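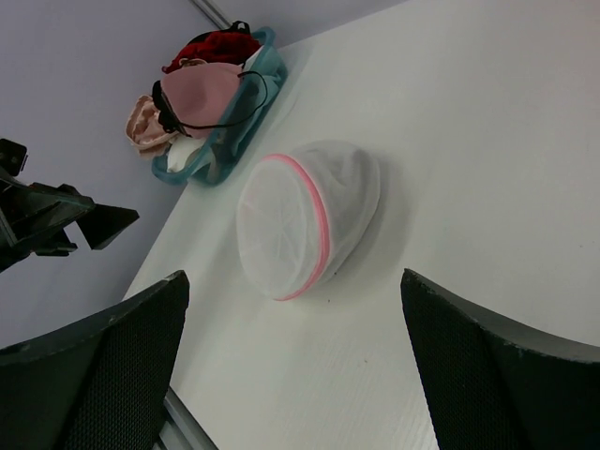
Can you teach a robot to do the laundry without writing a line of code? You take hold of its arms, or a pair of matching handles, and go through the job yourself while the machine records every movement, and then you do it again a good many times until there is enough for it to learn from.

3 minute read

We use cookies to remember your preferences. Accept or manage settings.

Anyone who has ever tried to get a teenager to sort delicates from towels will have some sympathy for the team at Jomberg, who have spent most of the winter trying to pass the same lesson on to a pair of robot arms. Their laundry project, which goes by the name of Pletero, reached 1,856 recorded demonstrations in February, and the people behind it were kind enough to let us spend a morning with them (and to keep us very well supplied with tea).

The task they are working on at the moment sounds like nothing at all. There is a basket of clothes on a white table, with a mesh laundry bag beside it, and the job is to open the zip, put the small things in and close it up again. A person would manage it while listening to the radio. For somebody working through two grippers it takes a fair bit of patience, and the zip is the part that everyone at Jomberg groans about!

"You find out how much your fingertips have been doing for you all these years," said Solange Mallet, who leads the demonstration work and has done more of the recordings than she cares to admit. "With a shirt you can be a bit clumsy and still get there. Netting slides about, straps catch on things, and if you pull too hard the whole bag comes along with you."

New operators begin by guiding the arms directly, with their hands on the metal, which Mallet feels gives them a proper sense of how far the joints will go. After that they move on to remote control, standing at a set of handles made by Grirnari and watching what the wrist cameras see. She likes them to manage 70 clean runs on folded tea towels before they are let anywhere near a zip, and a good session afterwards might bring in up to 222 recordings between the whole team.

A run that goes wrong isn't always thrown away, either. If an operator drops a sock and calmly goes back for it, that is kept and labelled, so that the robot has something to go on when it drops a sock of its own. The ones that do get deleted are mostly those where the person hesitated for a long while, as the machine will quite happily learn to hesitate too.

The recordings will next be shared with Delaunay, a partner firm that looks after the training side, and the arms are due to have a first go at the bag on their own later in the spring. Mallet is hopeful about the socks and rather less so about the zip, and she has already asked for a second box of mesh bags.

Sign up to our newsletter for more local technology stories.

Contact us | Copyright, all rights reserved | Back to top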